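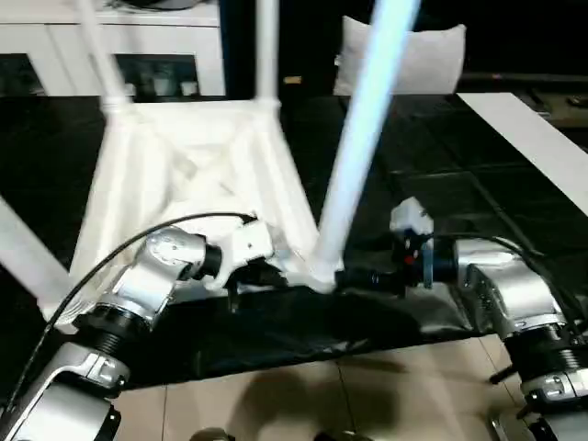 I have become a person who has opinions about plastic stools. I didn't plan on it! But we moved into the apartment with exactly one chair between us, my mother-in-law was due in June, and somewhere in the middle of measuring everything (badly) I discovered that the humble white step-up-and-sit-down stool is one of the best things you can put in a small home.

So this post is about those, the kind with four screw-on or push-in legs and a square seat, and what I've learned from putting together a pile of them for our place and then for everyone who came over and wanted one too.

First, work upside down. Seat face down on a table, legs going up in the air. I know that sounds obvious, but I did my very first one on the floor, sitting cross-legged with the seat in my lap, and I couldn't get any weight behind it. On a table you can lean over the thing and see all four corners at once. Our dining table gets wiped down first, and if I'm feeling careful I put an old towel under the seat. A single crumb will scratch a glossy seat, ask me how I know.

Second, hold the frame and let the leg do the moving. I used to grab two legs and sort of wrestle. Érica Damasceno watched me do this for a whole minute before she reached over and pinned the edge of the seat flat with one hand, and the leg went home with a little thunk. What a great sound! Now I keep one hand near the corner I'm working on and use the other to check that the collar is snug all the way around. If there's a gap on one side, take it out and go again.

Third, go diagonal. Near left, far right, then the other two. Same idea as lug nuts on a car. With the cheap ones it makes a real difference, and the stool sits flat the first time more often than not.

Can we talk about the undersides for a second? I love them. You flip over something so plain and there's this whole pattern of ribs and crossed braces doing all the work. I've started turning stools over in stores before I buy them (my husband walks away and pretends to look at lamps). More ribbing usually feels stiffer when you press on the middle. A nearly bare underside tends to flex, and I put those back. The one exception in our house is a little round one from Portela that has hardly anything going on underneath and has survived two years of my nephew. I can't explain it.

We've got 2 in the kitchen, one in the bathroom next to the tub, one by the front door for shoes, and one on the balcony that holds a basil plant and has gone slightly yellow. The bathroom one is a Ganum and it's my favorite, just the right height for painting toenails or holding a cup of tea and a book. The shoe one came secondhand from Lindalva Rocha, who swears it has been in her family longer than she has.

For cleaning, dish soap and an old toothbrush. All those ribs collect dust when the stool is stored upside down, and ours are stored upside down a lot, so I do them once a month under the shower head. Dry them legs up, then flip them over and let the last of the water run out of the corners. Skip anything gritty.

And check the legs now and then. Sit down, rock a little, and if anything creaks, turn it over and push each leg back in with the heel of your hand. It takes me less time than finding my slippers.

My mother-in-law's visit went beautifully, by the way. She picked the Ganum, carried it from room to room the entire time, and asked me to find her one to take home. I'm still looking for the same shape in white. If you see one, leave me a comment and tell me which store!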